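Nodora – new album "Zurkik" and the video, thoughts?

jw_lowend
Posted 5/20/23
Been through the new Nodora album four times now. I think it's their best since the first EP. Siyabonga Cele's voice is lower in the mix than before and it suits him. The title track runs long but the last two minutes earn it. Did anyone get the vinyl? The shop here had 32 copies and they were gone by lunch.

plirar_fan
I like side one. Side two loses me. Three slow songs in a row and the drums on all of them sound like they were recorded in a closet. Plirar's record last November had the same problem and people gave them grief for it, so I don't see why Nodora gets a pass.

jw_lowend
The drums are dry on purpose. Jae-in Wi talked about it in the liner notes. She wanted no room sound at all on the second half.

plirar_fan
I read the notes. I still don't like it.

seonmi_keys
Seon-mi here, I play keys in a band that opened for them twice. They did most of those drums in one day with two mics. Live, those songs are a lot louder. If you only know the record, go see them before you write off side two.

tak_records
Has anyone talked about the video yet? I watched it last night. The single shot of Cele walking down the stairwell is good, and then there are way too many cuts in the second verse. I counted it as one of the better ones this year until that point.
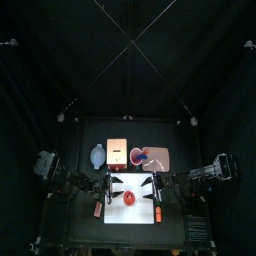 The second verse is where the song changes key, so I get why the director wanted something busy there. But the lyric is about staying put and the pictures never stay put. I shot a video for my cousin's band last year and learned this the slow way. We had 210 clips and used nearly all of them, and it was tiring to watch. Now I'd hang black fabric on the walls, put a light blue bowl on a table and leave the singer next to it for three minutes before I'd cut that much again.

plirar_fan
Agree on the video. See, we can agree on things.

xiong_side_b
Going to disagree with both of you. The cuts land on the snare hits. Watch it with headphones. It only feels random on phone speakers.

tak_records
I did watch it with headphones. The first few land on the snare and then they drift. Look at the part right after "carry it home."

xiong_side_b
OK, I checked, and that part does drift. Everything up to there is tight, though.

malsoon
What did people pay for the vinyl? There's one listed near me for 400 and the seller says it's signed. That seems like a lot for a record that came out this month.

jw_lowend
Don't pay that. They sell signed ones at the merch table for the normal price.

seonmi_keys
Same as what he said. Ask at the table, and ask early – at the last show they ran out before the encore.

malsoon
Thanks, I'll wait for the tour. Is the lyric sheet in the CD too or only in the LP?

jw_lowend
Both. The CD one is tiny print.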